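# Marker cubes, a snagged cable and one very quiet Thursday 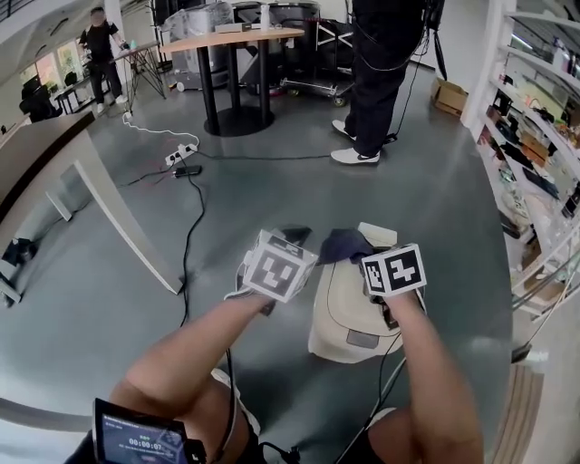 *Hands in the cubes, cloth draped over what looks like a bin, wrist display at seven seconds.*

If you've been following the Ashour cloth-handling project, you'll know we record people doing ordinary jobs by hand so the arm can learn to copy them. I've been writing these little updates since May and mostly they've been cheerful. This one's about the afternoon the arm went the wrong way.

The short version is that nobody got hurt, one wrist joint is cooked, and we've stopped all powered runs until we sort out how a bad recording got through to the arm in the first place.

So, what happened. Thursday, a bit after two, Dirk Wuyts was running playback on the Senis arm in the other room. Playback is the part where the arm takes a recorded hand path and follows it at reduced speed, in this case 30 per cent. He'd done 20 runs that day without a hiccup. On the next one the arm picked up the cloth, started across, then flipped its wrist hard over and drove the gripper into the edge of the bench. It kept pushing, too. Dirk hit the stop button and it took longer to let go than any of us liked - I was down the hall and heard the bang from there.

The log says the wrist turned 126 degrees in one go. It should never be asked to do that with a cloth in its grip, and the software limit that's meant to catch it was switched off. I'll own up to that one, because I'm the person who switched it off. We'd been getting false trips all week and I turned it down for a test, then forgot to put it back. Not my proudest moment.

The bad path itself came from a recording. We track the hands using printed cubes, and if the tracking software loses sight of one pattern it can grab a different face of the same cube and decide your hand has spun around. Most of the time the cleanup step throws those bits away. Marthinus Buthelezi went back through the batch, all 135 recordings, and found the flip in three of them. The cleanup had smoothed the jump into a nice gentle curve instead of tossing it, so it looked perfectly fine on the graph. Sneaky!

He also reckons cables are part of the story. There are a lot of them around when we record, and a tug on one can shift a cube a touch on your hand. In one of the three bad recordings he can hear the person wearing the cubes mutter about being snagged, right before the flip. We can't prove that did it, but he's rerouting everything this week and I'm not going to argue with him.

Eltaseck, who look after the arm for us, came out the next morning and took the wrist joint away. They're quoting nearly three weeks for a new one. They've also asked us to fit a second stop button on the door side, and they want the release delay on the first one tested before anyone powers up again. Fair enough.

Hand recording carries on in the meantime, as nothing in that part of the job moves under its own power. If you've booked a session, please still come. Wear short sleeves, and if a cable catches, just say so out loud and we'll start that one over.

The Tronier demo is off for now. I'll post a new time once the joint's back in and Dirk is happy with it.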